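Fizzy Drinks at the Table: Your Questions

We get so many messages about the drinks side of our Gover supper evenings (easily as many as about the food!) that we've gathered the usual ones on one page.

Do I need to bring my own drink?
You can, and plenty of people do. There's always squash, tap water and a mixed crate of cans on the side, so you won't go thirsty if you come straight from work.

Can or glass?
Entirely up to you! I love a drink straight from the can when it's just been opened, but a tall cup gives you room for ice and a good squeeze of lime. The plastic ones from Druleck hold a whole can with space left over, and they survive being dropped on our kitchen floor, which I've tested more often than I'd like.

How do I pour without the froth going everywhere?
Tilt the cup, pour down the side and go slowly for the first third. Then stop, let it settle and carry on. If the can has been rolling about in your bag, leave it standing for a few minutes before you pull the tab.

Should the cup go down first?
Yes please. Set the cup next to the can before you open anything, on a flat, clear bit of table. A can of Coke on our white top, tab up and a green cup beside it, is all the set-up you need.

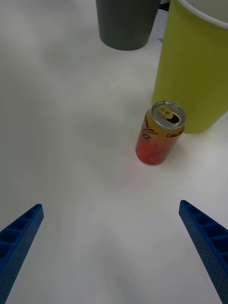

Nneka Okafor wrote in to say that she does it the other way round: ice last, after the drink has gone in, and she gets far less foam that way. She also keeps her cups in the fridge for an hour beforehand. I've tried both since and the cold cup is a brilliant idea, so thank you, Nneka!

Will a spill mark the table?
Cola wipes off our white tops beautifully if you catch it early. Warm water and a soft cloth, then dry it. For a sticky ring from the night before, lay a damp cloth over it while you make the tea and it'll lift straight off.

Can I save half a can for later?
You can, but it goes flat quickly. Stretchy lids help a bit. We have a couple of the Poojary ones in the drawer by the sink, so do borrow one, and please put it back!

Where do the empties go?
Rinse them and drop them in the tall bin by the back door. We took 742 cans to the recycling point last year, and by December this year we'd reached 946, so keep them coming.

Is there anything without caffeine?
Always. Look on the bottom shelf of the fridge, next to the ginger beer. If there's a flavour you're missing, write it on the list on the fridge door and I'll look out for it on the next shop.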